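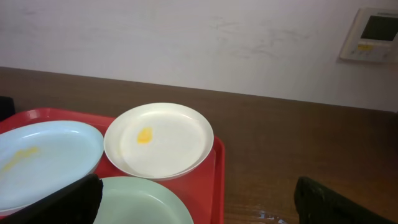 Three plates on a red tray, Valero dining room.

Breakfast and Lunch Kitchen Assistant, Valero, Sirnport

Valero is a small guesthouse with its own dining room, open to residents and to walk-in guests. We are looking for 2 kitchen assistants to join us for the summer season, with a good chance of staying on through the winter.

You will work under our cook, Hilde Hermans. Mornings begin with setting out breakfast and end with clearing down after lunch. In between you will wash and cut fruit, cook eggs and oatmeal, make sandwiches for guests going out on the day boats, and take in the bread delivery from Kusow.

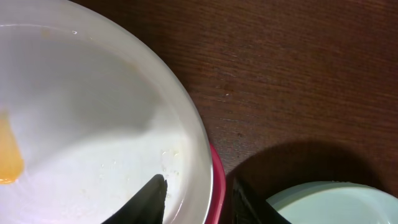 You will also share the dishwashing. We do not have a separate dishwasher on weekdays, so everyone in the kitchen takes a turn, including Hilde. The menu is short and changes in April and again in the fall. Guests with allergies get their meals on separate trays, and you will be taught how we label them.

Hours: 30 a week over 4 days, early shift. One weekend day is included.
Pay: 2,027 a month before tax, plus a share of tips and a meal on each shift.
Start: as soon as you are free.

You should be able to stand for a full shift, lift a crate of potatoes and follow a written recipe. Kitchen experience is welcome but not required. A food safety card is needed before your first shift, and we pay for the course. 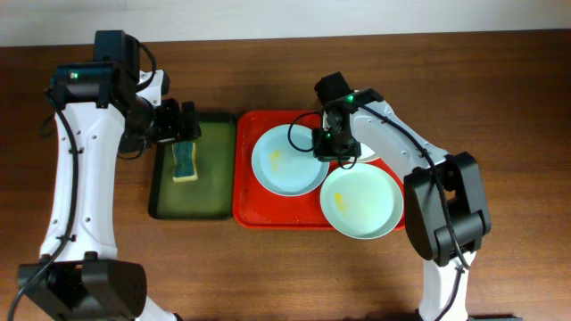 Trays side by side on the table.

To apply, send a short letter and the name of one person we can call. Please say which days you cannot work. Applications close on 11th May. Interviews are held in the dining room and include a paid trial morning. Questions about shifts go to Triệu at the front desk, any afternoon.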